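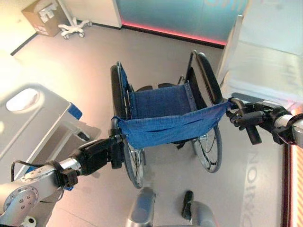 How do you restart a yearly get-together after it lapses?

Posted by quietporch in Friends & Family

There are five of us who met working at the Skanside cannery when we were 19 and 20. For 26 years we met up one weekend every March, mostly at the same rental in Pruvavach. Then one year two people couldn't make it, so we skipped. The next year no one brought it up. It has now been three years.

We still have a group chat. It has 3,423 messages in it and most of the recent ones are birthday wishes and weather. Everyone says "we should get together" and then it goes quiet again. I don't want to nag, and I don't know if some of them are relieved it ended. Two have grandkids now, and one moved out to Eren, a long drive from everyone else.

Do I just pick a date? Or ask each person privately first? I was never the one who planned it. The friend who used to do all that says she is done organizing, and I believe her.

2 replies

tallgrass_mo

Pick a date. If you ask a group "when works for everybody" you will be asking until fall. Send two weekends, say you are going on one of them no matter what, and give people a week to answer. Whoever comes, comes.

Also don't book the old place the first time. We did that with my college roommates and spent half the weekend talking about how the kitchen had changed. Meet somewhere for a long lunch on a Saturday. People will say yes to lunch who won't say yes to three nights and a shared bathroom.

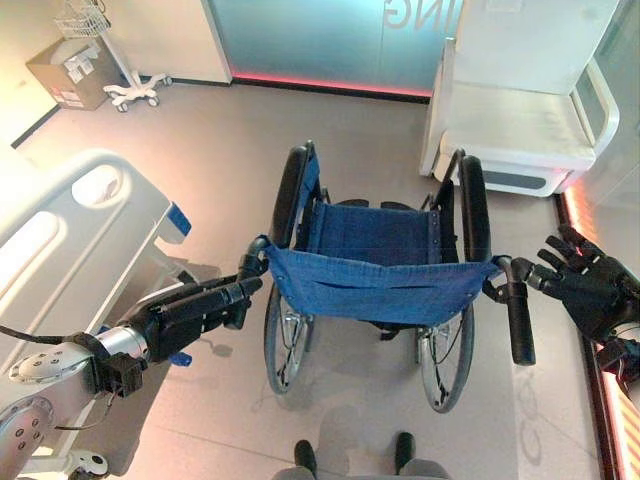
Skirkgate, March

oldbus_line

I'm answering from the other side of this. I was the one who stopped going to ours.

I wasn't mad at anyone. My husband had lost his job and I couldn't pay for my share of the house, and I didn't want to say so in front of the whole group. I said I was busy. After two years of that they quit asking me, and I took it to mean they had moved on.

So call each person, on the phone if you can. Don't ask if they want to bring the weekend back. Ask how they are and let them talk. By the end of the call you will probably know what is in the way, whether it's money, the drive, a bad knee or something between two of them that you never heard about.

Then plan around that. For your friend in Eren, it may be that the rest of you go there for once. And thank the one who did the planning all those years. In our group I don't think we ever did.

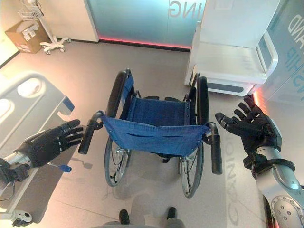 More in Friends & Family

Splitting a rental when one couple leaves early
What to write to a friend you haven't spoken to since school
Leaving a group chat without hurting feelings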